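Skudeck fruit handling, progress report to Grundeo
Prepared by Lahcen Radwan, Sketthorpe

You will want to hear about the fault first, so here it is. The left gripper stopped reporting its finger opening partway through the tray task, and carried on closing while the log insisted it was wide open. One tomato was lost. Ashraf Abdel Hamid has written it up as a safety matter, which the tomato would have appreciated.

We traced it to a worn cable and threw out 80 recordings of the 700 made so far. Both cables have been replaced, and the software now halts when the reading freezes for 2 seconds - something it was always meant to do, according to our own proposal.

The budget is unchanged, apart from fruit.

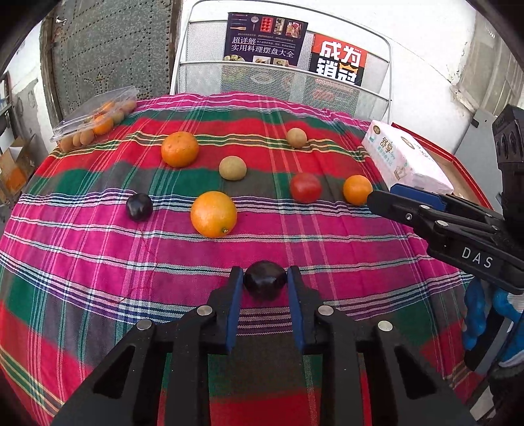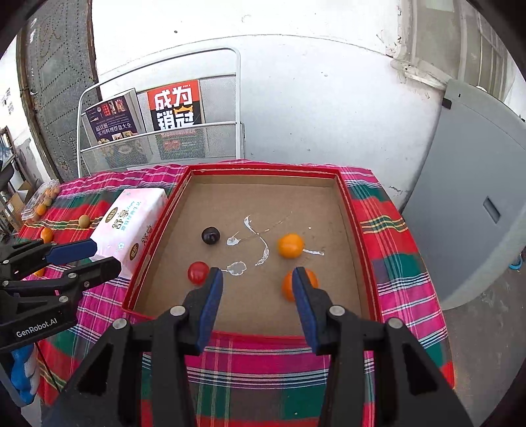 Page last changed: 13/09/2026

Plums and oranges, both part of the work, gave no trouble. We are six days behind and expect to stay that way until Abdelaziz sends the spare pads. Until then, gloves stay on and fingers stay out of the linkage.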